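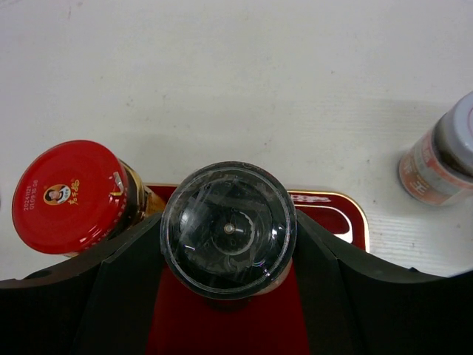
Mulstead Homeowners Forum > Interior > Tables and countertops

Painting a white tabletop with Rutudeck, worth it?

castlerow_7
I want to redo the top of our kitchen table in white. The old varnish is gone in two spots and I'm tired of looking at it. The store in Rondedham sells Rutudeck floor enamel and the clerk said it works fine on furniture. Has anyone used it on something people eat off every day?

pinegrit
Used it on a desk in September. It goes on thick and takes a long time to get hard. Dry to the touch the same night, but I could still dent it with a fingernail a week later. Give it a full month before you put anything heavy on it.

mrs_dovetail
I would not use floor enamel on a table. It's made for shoes, not for hot plates. Mugs stick to it in summer. Get a cabinet paint and put a clear water-based coat over it.

pinegrit
Mugs stuck to mine for the first few weeks and then stopped. I think most people who complain about sticking put the second coat on too soon.

mrs_dovetail
I waited two days between coats and it still stuck. We may have had different batches, but I stripped mine and I'm not going back.

oldsash
Whichever you pick, sand to 220 and wipe it down twice. White shows everything. Gray smudges from pans and belt buckles are the worst - they don't come off with dish soap. A melamine sponge works but it dulls the shine if you press.

castlerow_7
Thanks. Would oil primer help with the old varnish? I also have half a can of Castillo primer in the garage, water based.

oldsash
Old varnish can bleed yellow through water-based primer. Shellac primer is safer. Test a patch underneath first.

tworails
Different opinion: skip paint and have a laminate top cut. Mine cost less than I expected and there was no month of waiting.

mrs_dovetail
Laminate chips at the corners and you can't touch it up. Paint you can.

tworails
Mine has been fine for seven years with two kids.

castlerow_7
Going with shellac primer and cabinet paint. I'll post again when it has cured.

Thread viewed 1,323 times. Last reply May 2025.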